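Home | Stores | Forms | Staff Board | Contact
Filed under: Walk-through checklists, Housewares

Monthly floor check – Damham shop, stock room side
March 1, 2025. Checked by Josefina Painemal, copy to Hubert

1. Aisles clear – NO. Packages and cartons on the tile by the left hand shelving. Up off the floor before close pls.
2. Shelving fixed to wall – right run OK. Left unit OK. Middle unit rocks a bit, needs a foot adjusted. Rogelio has the key.
3. Heavy stuff low – partly. Rice cooker and the pans are fine where they are. Cups and bowls sit above them, OK as long as they're pushed back from the edge.
4. Top tiers – dish rack only on the left unit. Fine. Nothing tall up there.
5. Packing tape – yellow rolls, use the printed ones for outgoing cartons only. Order ref 612.

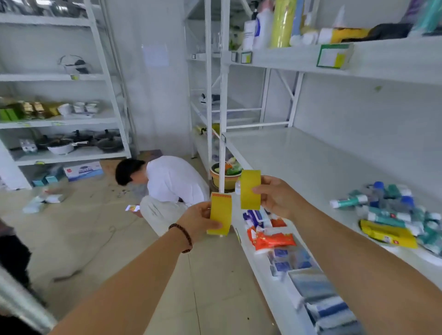 Can the middle unit be loaded while it still rocks?
Leave it mostly bare until the foot is fixed, light things on the bottom shelf only.

6. Basins and tubs – yellow one at the foot of the middle shelf sticks out, slide it under.
7. Notices – sheet on the partition still up, check its the current version. Old one was from December.
8. Phones – anyone crouching in the aisle to check stock, tuck in to the side so people can get by. Said this last time to.
9. Extinguisher tag – not checked, ran out of time.
10. Step stool – Kofler one, rubber feet worn. Replace – asked Jianguo Lu for a price.

Recheck items 1, 2 and 9 next week. Initials JP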